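Cloth folding arm: wrist stops in the middle of a move, then drops

Workshop board > Faults and safety
7 replies

teal_and_tired
Good evening to all. I have a folding cell at Stellville with one arm on an Ivanov controller, and the wrist camera looks down at the cloth. Since August I have a fault which I cannot explain. The arm goes up with the wrist turned, it stops, the controller gives error 367, and after a short moment the arm sinks by itself. It is slow, but my colleague Dragica Georgiev had her hand under it one time and she got a bruise. I attach a wrist view from the work, with the wall panels and only the top of the cloth.
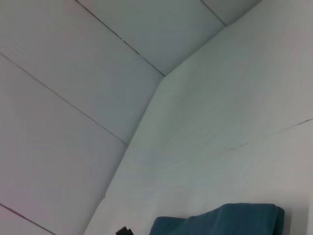
Reply 1
grultero_user
367 on this controller is following error, joint 5 or 6. Look at the camera cable first. When the wrist turns so far, the cable becomes tight and pulls on the joint. I had the same on my Grultero cell and a longer loop cured it.

Reply 2
S. Ionescu
I do not agree that the cable is the first thing. A tight cable can stop the arm, yes. It cannot make the arm sink after the stop. If the arm sinks, the brake is not holding. Please do not run it with people near until you have tested the brakes one by one.

Reply 3
grultero_user
Slavica, mine also sank a little and the brakes were good. It was the delay between motor off and brake on. The default was too long.

Reply 4
S. Ionescu
A little is how much? A few millimetres I accept. A bruise I do not accept. The delay is also a brake matter, so we are speaking of the same part.

Reply 5
teal_and_tired
Thank you both. I measured this morning with the arm stretched out: it sinks 55 mm before it holds. The brake delay is set to 900 ms, and I never changed it. The cable has a mark where it rubs on the wrist cover, so perhaps grultero_user is right about the stop.

The second wrist view is with the cloth on the white surface, one corner pointing to the middle.

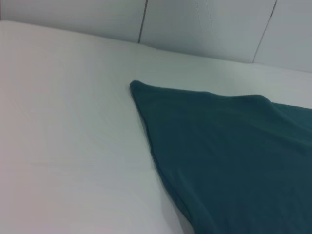
I run the job now at quarter speed, and everybody stays outside the fence. In the slow run I had around 7 stops in one afternoon, all with the wrist turned far. With the wrist straight I had none.

Reply 6
mikness_fan
Quarter speed will not help if the brake is late, the weight is the same. Put a support stand under the arm when you work there. We use the Mikness stand, but any strong block is good. And lock the power off, do not trust the stop button.

Reply 7
S. Ionescu
Agree with the stand. 55 mm is too much for me. Ask the supplier for the correct delay for your load before you change the number, and write down the old value. If it still sinks with the new value, the brake must be replaced. For the cable you can make the longer loop on the same day, but test the two things separately, otherwise you will not know which one did it.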